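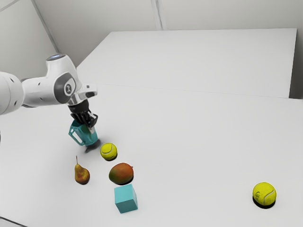

Work > Talks > Notes

When the sim said yes: the dropped mug fault

Speaker notes, October 3, 2019
Reading time: 2 min

Print | E-mail

OPEN. No bio. Go straight to the fault.

Task is dull on purpose. Pick up mug by the rim, lift, carry, set down. Other stuff on the table stays put - tennis balls, fruit, a cube. Parallel gripper, two fingers. Same task in sim and in the Flamisach cell.

Sim numbers first. 2942 runs, no drops. Say it slow, let them write it down. Then: first week on the real arm in June, mug on the floor. Then another one. Ask who has been here. Hands.

WHAT WENT WRONG

Force reading from the gripper goes through Shim (our driver layer, explain in one line, don't get dragged into it). Link to gripper drops out for a moment. Shim doesn't raise an error. Shim hands back the last good value. So the planner, Mokus, sees a nice steady grip the whole way across the table while the fingers are already easing off.

Log line 1326 is where it starts. Same force value repeated, down to the last digit. Real sensors never do that. We scrolled past it for days.

Stale for 300 ms before the watchdog wakes up. Long enough to lose a mug.

Why sim missed it: in sim the link never drops. We had noise on the camera, noise on friction, noise on mug position. No noise on the wire. (pause here)

THE SAFETY PART - do not rush this

Mug is a mug. But Mokus used that same force value to decide if the hand was empty, and an empty hand is allowed full speed. So one time it dropped the mug, reading came back as zero, and the arm sped up for the return move with the cell door open. Door switch was on a bypass from setup. That was us, own it. No one hurt. Still wrote it up as a near miss and Landent shut the cell the same afternoon. Right call.

Expect a question: why was the bypass still in? Answer: setup ran long, key was left in, no one on the checklist to pull it. Don't dress it up.

FIXES

- every reading carries a time stamp, planner rejects old ones
- Shim raises a fault on link loss, no more last good value. Ever
- lost grip = stop and hold. No return move until a person resets
- speed limit does not depend on the gripper any more
- bypass key signed out and signed back in
- sim now drops the link at random. Drops mugs too, finaly

That last one: first batch with link faults on, old code failed 2 ways. One we knew. The other was the set down, it let go too high becuase it thought contact had already happened. Never seen that on the real arm. Glad we didn't.

STILL OPEN

Rim grasp itself. Would a body grasp have held on through the dropout? Don't know, not tested. Say so.

Time stamps rely on both clocks agreeing. They drift. Working on it, skip if short on time.

If over time cut the clock stuff and the checklist, KEEP the door. Then questions. Repeat each one into the mic, back row couldnt hear last time.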